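Rundeck Striped Plush Upholstery Fabric

Home > Fabrics > Plush and Pile > Rundeck

Rundeck is a medium-weight plush fabric with a vertical stripe, produced by Moselance for seat cushions, bolsters, window seats and light domestic upholstery. It is supplied by the yard from the full roll and is suitable for both sewn covers and fitted work.

Availability: in stock. Cut lengths are not returnable unless faulty.

Overview

The fabric has a short, dense pile on a stable woven backing. The stripe runs parallel to the selvage, so a cushion cut in the usual direction will carry its bands from back to front. Customers covering a long bench may prefer to turn the cloth and run it lengthwise, which avoids joins but places the stripes across the front of the seat. Both methods are acceptable. The direction must be decided before ordering, as the quantity required will differ.

Pile fabrics change in tone according to the angle of view. All panels for a single piece should be cut with the pile lying the same way, and each panel should be marked on the reverse with an arrow before it leaves the cutting table. Moselance does not accept claims for shading where panels have been cut in opposing directions.
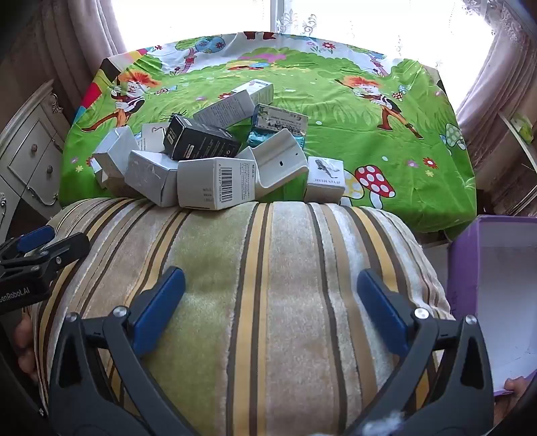
Domnica Hodoroagă writes that she covered two round floor cushions in Rundeck and found the side band harder than the top. On the first, she cut the band across the stripe and the seam would not lie flat. On the second, she cut it along the stripe, basted by hand before sewing, and had no further trouble. She would order an extra half yard another time.

Her experience agrees with the advice given by our workroom. Pile tends to creep under the presser foot, and pins alone are seldom enough to hold it. Hand basting or closely spaced clips are recommended for every curved seam, together with a walking foot where one is available. Press from the reverse only, with a cool iron and a soft towel beneath the cloth.

Specifications

Pattern: vertical stripe, not reversible
Pattern match: required across the width
Shrinkage allowance: 4 percent
Minimum order: one yard
Full roll: 40 yards
Sample swatch: 6 inches square, one per customer
Use: domestic seating and cushions. Not recommended for outdoor use or for loose covers that will be washed often

Shedding

Cut edges of any plush will release loose fibers until they are enclosed in a seam. We advise shaking each panel outdoors and finishing the edges with a zigzag or overlock stitch before assembly. A small amount of lint may continue to appear during the first weeks of use – this does not indicate a fault in the weave.

Care

Vacuum with a soft brush attachment, following the direction of the pile. Blot spills at once with a clean white cloth and do not rub. Dry cleaning is preferred for finished covers. Flattened areas may be raised with steam held a few inches away and a light brushing once the cloth has cooled.

Recommended Fillings

For round and box cushions, Moselance recommends the Flesura foam core with a fiber wrap. The wrap fills the corners of the cover and reduces wear along the seams. Feather inserts may also be used, provided that they are enclosed in a downproof inner case.

Trade Orders

Orders above 200 yards are made to request and are normally ready for shipment in April and October. Requests for a single dye lot should be stated on the order form. Trade inquiries may be addressed to Florin Anghel at the Moselance sales office.

Related Products

Flesura Foam Core
Ardeleanu Plain Plush
Ardeleanu Piping Cord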